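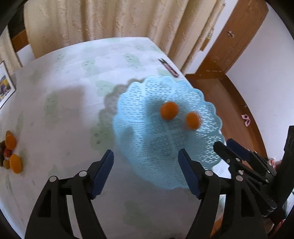
Finger Pad and Pivot Screw Care, Two-Finger Grippers
Ludura Owners Board > Maintenance

bench_office
The pads on our hand-held units are inspected after every 59 recording runs. At the last inspection, the left pad on one unit no longer sat square when the jaws were fully open. Round fruit is our usual test item. Please advise whether the pad or the linkage should be serviced first.

Plastell_service
Begin with the linkage. Check all four pivot screws for play, upper pair first, and tighten each one a little at a time. A pad should be replaced only when its ribs are worn flat.

kettle68
I must disagree with the order given above. Our unit had completed 1,178 cycles when the same fault appeared. The screws were sound. The pad had shifted on its seat, and tightening the screws only made the finger stiff.

Plastell_service
A stiff finger means the screws were set too tight. Back each one off until the finger swings freely, then check the pad.

sriwong_lab
Our written procedure at Sriwong calls for the pad to be removed first. It takes almost 3 minutes. We also wipe the ribs with a damp cloth, as orange peel leaves oil on them.

kettle68
Agreed on the oil. Bokis pads should not be cleaned with solvent.

bench_office
Thank you. The pad was reseated this afternoon and the left finger now closes level with the right. The upper screw will be checked again at the next inspection.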